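Notebook, break area trial, continued from the previous page.

Cans are still the easy part. The drinks have given us next to no trouble since the new finger pads went on, and I have stopped writing them up one by one. Everything in this entry is to do with bags. A crisp bag has no fixed shape, it shines under the ceiling lights, and the place where it can be held moves every time someone puts it down differently. The Grudonik planner picks a grasp point from the first look and then sticks to it, so if the bag slides when the pads touch, the arm carries on as though it hadn't.

Settings for this block: slow approach, grip force at 50 per cent, drawers left shut, snack box on the floor at the left where people are used to finding it.

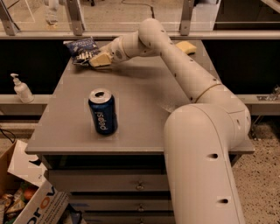 Cetlow, second-floor break area
August 29, 2023

Changed the approach so that the pads come in lower and close more slowly. The old angle pushed bags towards the rail at the back. With the low approach the arm takes longer over each one, but I had to step in less often. Need to check whether the slower close is doing the work or the angle. I changed both at once, which was daft, and will have to separate them.

Running total of logged picks is now 453, cans and bags together. Stodia want 3,000 before they will talk about a second site. At the present rate we will not be there before November, and that is without stoppages.

Notes on the people side, as agreed at the last meeting. The two kitchen staff on the early shift used to restock and clear this area between other jobs. On trial days they now fill the box and leave the top to the arm. They told me the lifting and wiping was never the trouble, it was being called away from the dishwasher halfway through a load. That has mostly stopped. What they have instead is a new job we didn't plan for, which is putting things right when the arm leaves a bag half over an edge. It takes a minute or two, but it comes when the arm decides and they don't like that. I would like the stop button moved to their side of the counter so they don't have to walk round to me.

Office staff have changed what they do as well. Some now leave their empties on the drawer unit and walk off, where before they would have used the bin. A few won't reach across while the arm is moving, even for the hand pump, and wait until it parks. We should mark where it is fine to stand. Barbier's floor tape would do — ask for the wide one.
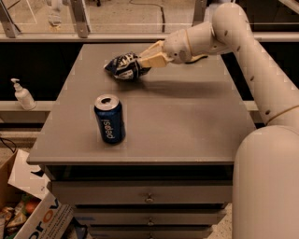
Force next. At 50 per cent a full bag holds well enough, but I have had crushed contents on earlier runs and one written complaint about crumbs. Going lower makes the bag turn in the pads during the lift. Try 50 for the lift, then ease off once the arm is clear of the top. The planner allows a change part-way, though the manual is vague on how.

To do:
Separate angle and closing speed, same bags for both.
Ask Stodia whether a pick I helped with counts towards the total. I have been leaving them out.
Stop button, kitchen side.
Tape.
Sort out who empties the box on days with no trial. Both shifts think it is the other one.

Log copied to the shared drive. Arm parked, power off at the wall.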